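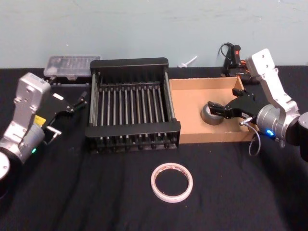 Why does a dish rack have so many skinny rods?

Have a look at the black dish rack on the table. See the thin metal rods running from front to back? The spaces between them are called slots, and they do a very clever job!

A plate lying flat on the bench is a terrible dryer. Water gets trapped underneath, where hardly any air can reach it. Stand the same plate up in a slot and everything changes. Now air can touch both sides, and gravity (the pull that brings everything down to the ground) drags the drops to the bottom edge, where they drip off.

But where does the water go?

Some of it drips away. The rest does something sneakier: it evaporates. That means tiny bits of water, far too small to see, break free and float off into the air. They have turned into a gas called water vapour. Moving air helps carry the vapour away, so dishes dry faster near an open window.

Why are the rods so thin?

Water loves to cling to things. Wherever a plate touches the rack, a little drop can hide in the gap. Thin rods touch the plate in only a few small spots, so there are fewer hiding places. Brilliant!

Try it yourself

Ask a grown-up for 2 plastic plates that are the same size. Dip both in water. Lay one flat on the bench and stand the other in a dish rack. Wait 20 minutes, then press a dry paper towel against the back of each one. Which towel has the bigger wet patch?

Wenjie Yu from Grillwood tried this in September and had another great idea: put a cup in the rack upside down and one beside it right way up. What do you think happened to the water in each? Make your guess before you test it, and draw what you find.

Words to know

Evaporate: to change from a liquid into a gas.
Gravity: the pull that makes things fall.
Vapour: water that has become a gas and mixed with the air.

Written by Vikas Rawat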